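2024-11-06

Pain tressé, le retour

Bon, vite fait ce soir, j'ai une machine à étendre et le levain à nourrir. Mais j'avais promis la suite du billet sur les petits déj, donc voilà.

Résumé pour ceux qui arrivent. En mai j'ai décidé d'arrêter le sachet de brioche industrielle posé sur la table, encore dans son plastique, avec le couteau planté dedans. Pas par snobisme. Juste que le matin chez nous c'est moche, tout le monde mange debout, et je me suis dit que si la table avait l'air d'une table, on s'assoirait peut-être. Résultat mitigé. Deux sur quatre s'assoient. Le chat aussi.

Première chose : une corbeille. J'en ai essayé 3 avant de me fixer. La métallique, jolie mais elle fait un bruit affreux quand on la repose. Celle en tissu, molle, tout s'écroule au milieu, et les miettes se coincent dans les coutures (lavage à 30, elle est ressortie taille poupée). Et puis l'osier. Ovale, brun, un bord bien rond qu'on attrape facilement. Je reviens toujours à l'osier. Ma grand-mère avait raison, c'est pénible.

L'ovale c'est important pour une tresse. Dans une ronde elle dépasse des deux côtés et on a l'air d'avoir acheté trop petit. Dans l'ovale on la pose en biais et ça passe.
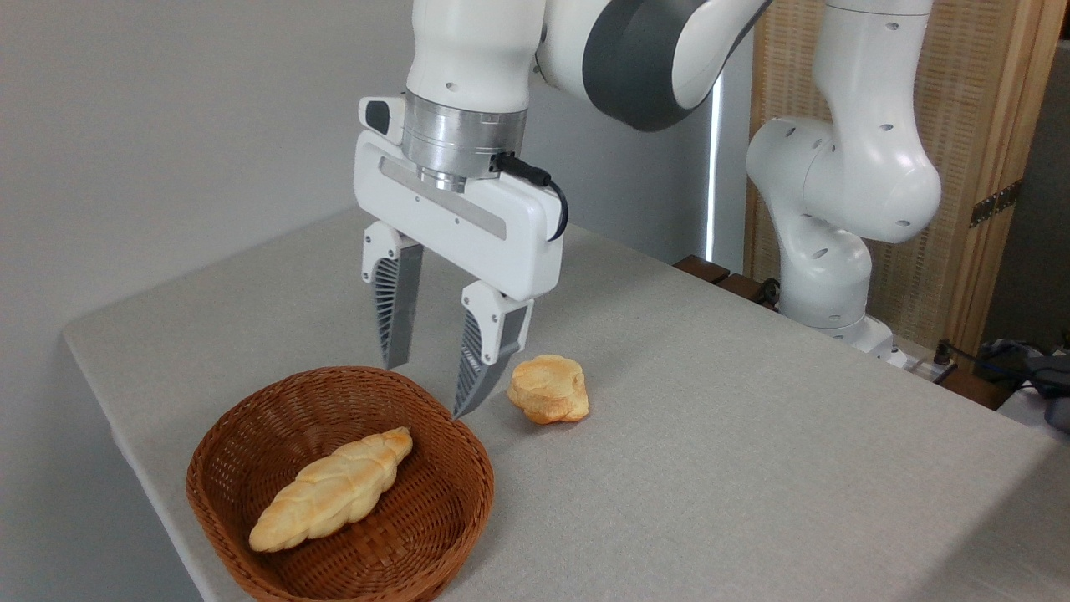 Pour les petits pains ronds par contre j'ai pas de solution. Dans la corbeille avec la tresse ils roulent dessous et on les oublie. À côté, direct sur la table, ça fait un peu n'importe quoi mais au moins ils sont mangés. Je penche pour à côté. Corina Ortner, qui lit ce blog et qui me corrige tout, m'écrit qu'il faut une assiette. Corina, je ne lave pas une assiette de plus à sept heures du matin.

La recette de la tresse maintenant, on me l'a redemandée. Toujours la même base :

500 g de farine
un sachet de levure sèche
25 cl de lait tiède
64 g de beurre mou (oui 64, c'est ce qui restait de la plaquette la première fois et c'était parfait, je touche plus à rien)
un oeuf, plus un jaune pour dorer
sel, deux cuillères de sucre

Pétrir longtemps. Vraiment. Au robot 14 minutes, à la main jusqu'à en avoir marre puis encore un peu. Laisser doubler. Dégazer, couper en trois, rouler les boudins, tresser sans serrer. C'est là que je me plante une fois sur deux, je serre trop et ça craque sur le dessus à la cuisson. Deuxième pousse sous un torchon, jaune d'oeuf au pinceau, four à 180, environ 36 minutes chez moi. Mon four ment donc surveillez le vôtre.

Si c'est trop pâle sur les bords c'est pas grave, moi je préfère, le moelleux est là. Les gens qui veulent une croûte n'ont qu'à acheter une baguette.

Conservation : deux jours dans un torchon, après c'est pain perdu. Ne JAMAIS laisser la corbeille sur le plan de travail près de la bouilloire, la vapeur ramolit tout et l'osier prend une drôle d'odeur. Pour la nettoyer, une brosse à dents sèche pour les miettes entre les brins, un chiffon à peine humide, et séchage loin du radiateur. La mienne tient le coup.

Ah et on m'a demandé où je prends ma farine : chez Plimier, le petit magasin derrière la gare, en vrac. Ils ferment tôt. J'y suis arrivée deux fois devant le rideau baissé ce mois ci, avec mon bocal sous le bras.

Le prochain billet sera sur les confitures, ou sur le placard à confitures, qui est un sujet en soi. Bon, la machine a bipé, je file.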